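Nilero place names, release 2
14 February 2023
By Mimoza Gashi

Nilero is a list of 2,260 street and village names from the Navarrete valley, typed up from parish registers and old bus timetables. Each row has three columns: name, older spelling, source page.

Spellings follow the register, accents included. Where two registers disagree, both forms are kept — the later one goes in the first column. Bautista Valdebenito checked the hamlets north of the river. Seven rows still lack a source page.

Files are UTF-8, tab separated.

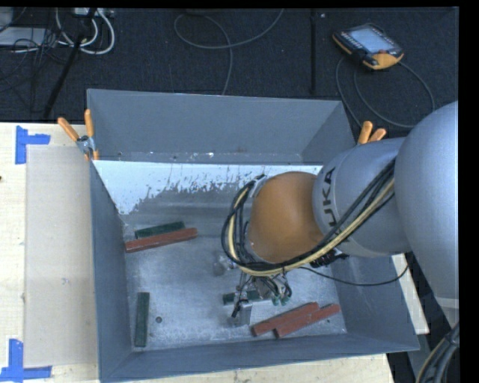

Can I use the list in a printed map?
Printed use is fine as long as Nilero and the release number are named in the credits.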